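Vollero household storage price list

Version 2, 18 August 2023. Covers 175 items from 6 shops, prices collected in March.

The "capacity" column is copied from the sellers' own pages. I don't trust it. Gruria seems to measure to the brim, Cestident doesn't say, and anything listed at exactly 100 litres looks rounded up to me.
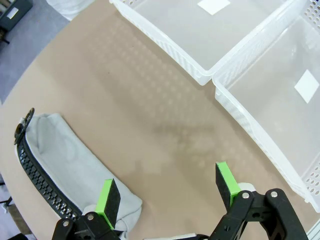 Translucent bins with perforated sides, and a grey fabric pouch.

Sale prices are left out -- the "was" figures looked doubtful. Blank cells mean the shop gave no price. Please don't fill them with averages.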